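Two grippers, one laundry pile, and my declining faith in spec sheets

I have now spent most of May finding out which of two grippers is better at picking up clothes. 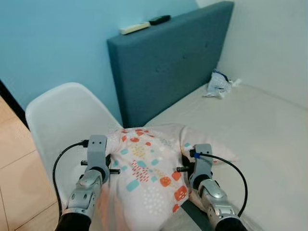 The contenders are the Kisano, which came with the arms, and the Gundano, which came in a much nicer box. Both cost more than my first car. Both claim on their data sheets to handle "soft goods," a phrase I have come to read the way I read "cozy" in apartment listings.

The test is dull on purpose. One arm on each side, a piece of clothing on the bed, pick it up by two points, lift it clear, put it down flat. I don't ask for a fold. I tried asking for a fold in the first week and ended up with something like a burrito that had lost an argument. So for now it's pick, lift, lay down, repeat. A try counts if both sides are still holding on at the top of the lift and the thing lands without a corner tucked under itself. I ran 443 tries in all, split as evenly as my patience allowed, and I wrote every one of them in a spreadsheet that my wife has asked me to stop mentioning at dinner.

Let me start with the Kisano, because I was sure it would lose. It is boxy and plain and it closes with all the grace of a stapler. It also closes in the same place every time. When it missed, it missed because I had told it to go to the wrong spot, and after I fixed the spot it stopped missing. There is something a little insulting about that. I had a whole list of complaints ready.

The Gundano is smoother. It has adjustable force, a setting called "delicate," and an app. On thick cotton it was lovely. On anything thin it would close on the fabric, think it over, and slide off about a second into the lift. I turned the force up and it stopped sliding off and started picking up the bed sheet too. There's a setting between those two, and I found it after 41 tries, and then I swapped a T-shirt for a pajama top and had to find it again.

The bed turned out to be the hard part. I did my early tests on a table, where a gripper can press down a bit and the table presses back. A mattress just gives way. Both arms would come down to what they believed was the surface and the surface would politely leave. Bhupendra Mittal, who wrote the controller I'm using and answers email at hours that worry me, suggested I stop trusting the height number and go down until the motor current rises. "The bed does not know how tall it is," he wrote, "so why should the robot?" I changed it that night. It fixed more failures than either gripper did, and it cost nothing, and I would like those three weeks back.

Cables next. I didn't give any thought to cables when I ordered all this. You should, if you plan on two arms working close together over fabric. Each gripper has its own lead, and if it's too short the wrist can't turn, and if it's too long it wanders around looking for a sleeve to get friendly with. I went through four lengths before I stopped swearing at them. The Gundano's plug sticks straight out and I knocked it loose twice. Points off.

I also tried two controllers, briefly. The Chauhan is the one Bhupendra's code likes. The Bisar is cheaper and works fine with one arm, but with two it would let the left side start some 20 milliseconds before the right. That sounds like nothing until you watch one side pull a shirt out of the other's grip, over and over, like siblings in the back seat. I sent the Bisar back. The refund took 5 emails, for which I also have a spreadsheet.

So where does that leave the Gundano? I'm keeping it for towels, where it really is better – it gets under a thick edge that the Kisano just bumps along. For everything thin, small or hanging over the side of a mattress, the Kisano stays on. I'd have bet good money the other way, and in a sense I did.

Socks are next. I did a dozen tries last night with the Kisano and it picked up the sock nine times and the sheet six. Yes, there's overlap. I'm adding a column.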